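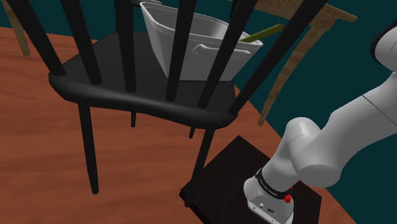 Roswitha Strebel wrote to us in January that she'd ground her first bag of rye on the Kaltard and now her neighbors keep turning up at the back door with empty jars. She also wanted to know whether it would handle popcorn. It will! More on that further down.

# Kaltard Hand-Crank Grain Mill

We've sold grain mills at the Samville shop for a long while, and the Kaltard is the one we keep coming back to. It's a clamp-on mill with a cast iron body, a pair of grinding stones, a big flywheel and a crank you can swap from one side to the other (left-handed bakers, we hear you). It makes flour fine enough for sandwich bread in a single pass, and it cracks oats and corn without fuss when you back the stones off.

Fresh flour is a joy. The smell alone is worth an evening of cranking: sweet and a little grassy with wheat, almost like cocoa with some of the darker ryes. If you've only ever baked with flour from a paper sack, start with a plain pancake batter, half fresh wheat and half whatever you already have, and see what you think.

## What it's like to use

The flywheel does a lot of the work once it's moving. The first few turns feel heavy, then it settles into a rhythm and you can carry on a conversation or listen to the ball game. Hard red wheat takes the most effort. Soft white wheat, spelt and buckwheat go through much more easily, and rolled oats don't belong in it at all (use groats).

You set the grind with a knurled ring on the front. Turn it clockwise until you hear the stones just kiss, then come back a hair. That's your finest flour. Each click outward gives you a coarser grind, and after a week or so you'll find your own favorite spots on the dial. Mine is six clicks out for grits. My husband swears by seven and he's wrong.

The hopper is wide enough to pour into straight from a scoop. Flour drops out the front into whatever bowl you put under it. There's a small metal chute included that keeps the flour from drifting, and I'd fit it from day one.

## Grains it likes

- Hard and soft wheat
- Rye, spelt, einkorn, kamut
- Buckwheat, millet, sorghum
- Brown or white rice (slow, but lovely and fine)
- Barley and oat groats
- Dry field corn and popcorn
- Dried chickpeas, if you crack them coarse first and then send them through again

Popcorn is hard stuff, so go in two passes. Set the ring well out for the first one, then bring it in as close as you like. The cornmeal you get is bright, sweet and gritty in the best way, and it makes the cornbread at our house disappear before dinner.

Please keep oily things out of the stones. Flax, sesame, coffee beans, peanuts and sunflower seeds all gum them up. We do sell a steel burr set for the Kaltard that handles those, and it's a quick swap with one thumb nut. The burrs won't make flour as fine as the stones do, but for peanut butter they're terrific.

## Clamping it down

The clamp opens to 2 inches. Thick farmhouse tables and butcher block counters are usually fine; check for an apron or a drawer rail under the edge before you order, as the clamp needs a clear patch on the underside to bite. Leather pads come in the box and protect the wood on both faces.

If you don't have a suitable edge, ask for the bolt-down base. It has four holes and can go on a bench, a shelf or a plain board that you clamp down with whatever you've got. Plenty of our customers use a board and store the whole thing in the pantry, mill and all.

Height matters more than people expect. You want the crank handle to pass somewhere between your waist and your chest. On a regular dining table I like to stand up and lean in a bit, but on a low table a seat works fine too.

## Specs

| | |
|---|---|
| Body | Cast iron, gray enamel finish |
| Grinding surfaces | Composite stones; steel burrs sold separately |
| Clamp opening | Up to 2 inches |
| Weight | 30 pounds |
| Crank | Maple handle, mounts left or right |
| Finish options | Gray only |
| Price with stones | $319 |
| Price with stones, steel burrs, bolt-down base and motor kit | $597 |

Yes, 30 pounds is a lot of mill. Lift it out of the box by the body and leave the flywheel off until you've got it clamped where you want it.

## The motor kit

I'm a hand-cranker by temperament, but the motor kit is a great piece of gear. It's built for us by Holzer, a small machine shop over in Bristadstead, and it drives the flywheel with a belt at a nice slow speed. Slow grinding keeps the flour cool, and it's quiet enough that you can run it while the kids do homework in the next room.

You can put the crank back on in a few minutes if the power goes out. You can also add the kit later: the flywheel on every Kaltard already has the belt groove cut in it, so there's nothing to send back and nothing to drill. The belt guard has to be in place before the motor will start. Leave it there, keep sleeves and long hair away from the wheel, and unplug the motor before you open the stones.

## Cleaning and care

Never wash the stones. Water soaks in and the next batch of flour turns to paste inside the mill. Brush them dry with the stiff brush that comes in the box, and once in a while run a handful of white rice through on a coarse setting. It sweeps out the last of whatever you ground before and leaves the stones looking fresh. Toss that rice flour or feed it to the chickens.

The body can be wiped down with a damp cloth. Put one drop of food-grade mineral oil on the shaft bearing every few weeks if you grind often. The maple handle likes the same oil, rubbed in with your fingers.

Stones wear slowly. I'm still on my first pair. When yours do get tired, replacements are in stock and they slide on the same way the old ones come off.

## In the box

- Kaltard mill with stones fitted
- Flywheel and maple crank handle
- Flour chute
- Table clamp with leather pads
- Stiff cleaning brush
- Small bottle of bearing oil
- Printed manual, with a page of recipes at the back (try the spelt crackers!)

## A few things we get asked

**Can I grind damp grain?** No. Bite a kernel first. If it snaps, it's dry enough. If it squashes, spread it on a tray in a warm room for a day and try again.

**How fine is fine?** Fine enough for pasta and soft rolls. Whole grain flour still has the bran in it, so sift it if you want something closer to white. The bran is good in muffins.

**Should I let the flour rest?** I bake with it straight away. For long-fermented loaves some people prefer to leave it overnight, and both ways make good bread. Whatever you don't use this week should go in the freezer in a closed jar.

**My dough is stickier than usual.** Fresh whole grain flour takes up water slowly. Mix it, cover it, have a cup of coffee, then come back and knead. It'll feel like a different dough.

**Does it squeak?** Mine did, in its first week. A drop of oil on the bearing fixed it.

## Ordering

Order online or come by the Samville shop, where there's always a Kaltard clamped to the front counter and a bin of wheat next to it. Give it a crank and take the flour home with you. The mill ships in one carton, and the motor kit comes separately from Bristadstead, so the two may land on different days.

Page updated Saturday, April 4, 2026. Steel burr sets are back in stock.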